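Pre-session check, Pelto cell, kitchen set
Site: Wenmont
Date: 16 August 2023
Checked by: me, with Zaid Obeidat on the e-stop

1. E-stop, both arms: PASS. Zaid hit it twice mid-move and both arms held. I still reckon the button's a stretch if you're short (I am!).

2. Cables along the arm segments: PASS, with a grumble. The left elbow loop had crept a bit, so I re-tied it before we powered up.

3. Brackets and frame: PASS. All snug with the hex key. Please don't hang your jacket off the frame, you know who you are.

4. Curtains: PASS. Black fabric closed the whole way round, no daylight coming in at the back.

5. Props: PASS. Full kitchen set out, scattered the way Nhi Văn likes it so the model doesn't learn one tidy layout. I checked each piece for cracks and sharp bits first.

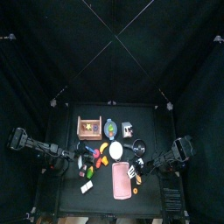
Item 5: play food, toaster and pan set out, both grippers over the table.

6. Gripper fingers: COMMENT. Pads are fine, but the right one is getting shiny. Swap it before the next block of 400 demos, or we'll be throwing out dropped spatulas all arvo.

7. Reach limits: PASS. Neither arm could touch the back wall at full stretch.

8. Storage: FAIL. The Dimov drive has room for 274 more episodes and that's it. We're at 3,759 all up and I'd hate to lose a good run. Nhi's clearing the old November stuff.

Okay to record once item 8 is sorted.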